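Two Ports, One Strait

The ferry from Pasa to Teken takes two hours, and for most of that time passengers can see the water both governments say is theirs. The strait has been argued over since a 1950s survey drew the sea border through a shoal that has since moved.

Talks resumed in February and broke up without a date for the next round. Pasa wants the line redrawn before anyone drills. Teken says its licences are valid and the survey ship Zavala will go back to work this summer.
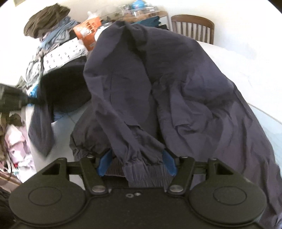 Fishing families on both shores have paid for the dispute longer than the ministries have. Boats from Pasa used to work the northern banks and sell their catch in Teken the same afternoon. Now they turn back early, and crews who would once have been out past dark in heavy navy jackets are home by supper. Mumongate, the village closest to the line, has 3958 residents and only two boats still licensed for the outer grounds.

The coast guards do talk to each other. They share a radio channel for rescues – neither capital likes to mention it – and it stayed open through the worst of last year's standoff.

The next test is the Zavala's permit, which has to be renewed before the ship can leave harbour.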